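Student Project Reports - Design and Everyday Use, Cilton
Group 6

A Bin With Two Parts: Keeping Small Things Findable on a Shared Table

Tatu Sang, Yaa Issahaku, Kalliopi Liapis
Project supervisor: Krešimir Grgić
Handed in 18 Mar 2025

Summary

Shared table in Room 607. Small things left on it all the time, then moved, then lost. We put a gray open bin with a divider on the table and watched what people did with it over one term. Main result: the big part gets used for everything and the small part gets used for almost nothing unless it has a label. Labels helped. A lid did not. Tape still goes missing, just less.

1. Why we did this

The table in 607 is used by the drawing class, the model making class and whoever needs a flat surface at lunch. Before the project the tape dispenser lived in at least three different places depending on who you asked. Yaa lost a pouch with her good erasers in it in November and that was more or less the start of the project.

Our first idea was a wall rack. Dropped it. You have to stand up and walk, and then put the thing on the right hook, and people who are gluing something do not want to walk. Second idea was drawers. Same problem, plus you cannot see what is inside. So an open bin on the table itself. Everybody can reach it and see into it from above.

The question we wrote down at the start was: does a divided bin make small things easier to find than an undivided one? Later we added a second question - what makes someone put a thing back in the same part it came from?

2. The bin

Gray, open on top, two sections. The back one is narrow, the front one is much larger. We got it secondhand from the Ionescu store room (thanks to Rajitha Thambiah for digging it out and for not asking for it back yet). The floor of it is scuffed and we left it that way. We did talk about lining it with felt. Kalliopi was for, Tatu against - felt holds on to clay dust and then your stuff is dirty. No felt.

The plan was front section for things that are bigger than a fist or an odd shape, back section for flat and thin things: rulers, craft knives with the blade in, pencils, paper clips in their box. We did not tell anyone the plan in the first stage. Wanted to see what happened on its own.

Placement matters more then we expected. In the middle of the table it gets used. At the end by the window it turned into a trash can within days, orange peel and everything. Moved back to the middle and wiped out.

3. What we put in

We wanted a set of things that are different enough from each other that mixing them up is not the problem. Not all pens, in other words. Shape, color and stiffness should vary. We also wanted things that people here would handle anyway or at least not be afraid to pick up.

Tape dispenser, black. The thing people look for most. It has a heavy round end and a nose, and it never lands straight.

Drawstring pouch, black, square, flat. Soft things are hard to store, they fold over and hide under other things. Black pouch next to black tape dispenser was on purpose - Tatu wanted to know if people grab the wrong one when in a hurry. They mostly don't, the feel is too different.

Blue oval. Textured top, smooth lighter rim. Easy to spot from the door.

Orange-red plastic piece. Blocky at one end, narrower and rounded at the other. Chosen for color and for being awkward. It does not stack with anything.

Other small things came and went during the term as people added their own. We did not take those out.

4. How we watched

No fancy method. Each of us took a share of the lunch breaks and sat at the next table with a notebook. We wrote down what was taken, from which side, and where it went back. After each session one of us emptied the bin onto the table, put the things back in a starting layout and did a short sketch of the layout. The sketches are in the appendix, they are not pretty.

Then a timed part. 20 students from the two classes, each asked to find and hand over the things one at a time from a list read out loud. First with the divider, then with a plain box of similar size. Half of them the other way around so practice would not decide it. Kalliopi read the list, Yaa had the stopwatch, Tatu reset the layout.

We kept the rule that everything lies on the floor of the bin with nothing on top of anything else at the start. Otherwise the pouch goes under and you are testing luck.

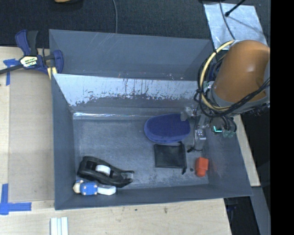

Student Project Reports Vol. 2, No. 6, page 20

The starting layout for the front section took some arguing. What we ended up with: tape dispenser low on the left and at an angle, pouch more to the right, the blue oval further back above the pouch, orange-red piece over by the right wall. So the two black things are near the same side you sit on, but with some bare floor between them. The angle on the dispenser is how it lies after somebody puts it down without thinking, so we copied that.

The pouch has a black drawstring edge and a knotted end that sticks out. Good for pulling it up with two fingers. Several people did exactly that in the timed part and we think a small tail or loop on soft things is worth more than a special compartment for them. Wish we had tested this properly. Next time.

5. What happened

5.1 Without labels

Front section filled up, back section ignored. Rulers were laid across the top of the whole bin, like a bridge, and then other things were put on the ruler. The divider was treated as a wall you go around. When we asked, people said they thought the back was "for something else" or was someone's private bit. Nobody had told them so. The narrowness seems to say keep out.

5.2 With labels

Masking tape and marker. THIN THINGS on the back, REST on the front. Changed it the same day. Not everything went in right, glue sticks went in both, which is fair, is a glue stick thin? But rulers stopped lying on top. We had a longer label first with a list of items on it and that one was read by no one as far as we could tell.

5.3 With a lid

Cardboard lid, made by Tatu in the Skultus workshop, hinged with cloth tape. Lasted two sessions. People put the lid on, then put their bags on the lid, then could not be bothered to lift the bag. Things ended up next to the bin again. We took the lid away.

5.4 Timed part

Divided with labels was quicker than the plain box for thin things, clearly. For the bigger objects no difference we would dare to defend. The blue oval and the orange-red piece were found right away in every layout by everybody. Color does most of the work there. The tape dispenser was quick too - people know the shape. Slowest was the pouch, in both boxes. Black, flat, same darkness as the shadow along a wall if it has slid over there.

Our stopwatch numbers have a mistake in them for the first few people (Yaa started on the wrong word of the sentence). We kept them in the table but marked them. Without them the order of results stays the same.

6. Problems with the project

Same room, same people, so they got to know the objects. By the end half of them could have done it with eyes closed.

The plain box was not quite the same height as the bin. We only noticed when it was too late to swap.

We were sitting right there with notebooks. Rajitha pointed out that people tidy up when they are being looked at, and yes, the bin was a mess every morning after an afternoon when none of us were in.

Also the light. One end of 607 gets a lot of it and the other end next to none. Should have written down where each person sat.

7. If someone at Tonthorpe wants to copy this

They have asked, so: get a bin with a low front edge. Put it in the middle. Label it with two words per side at the most. Don't buy a lid. Give dark soft things a bright string. Empty it out once a week onto the table and look at what has collected at the bottom, there's always crumbs of eraser and one key.

A third section might be good for glue sticks and such, but our supervisor thinks three is where people stop reading, and we did not have time to prove him wrong.

8. Who did what

Tatu - lid, layouts, section 3 and most of the carrying. Yaa - timing, labels, sections 4 and 5. Kalliopi - list reading, sketches, interviews, the rest of the text. Corrections to the draft by Krešimir Grgić, remaining typos are ours.

Appendix A: layout sketches
Appendix B: timing table, with the marked rows
Appendix C: wording of the labels, both versions

The bin is still in 607. Please put the tape back in it.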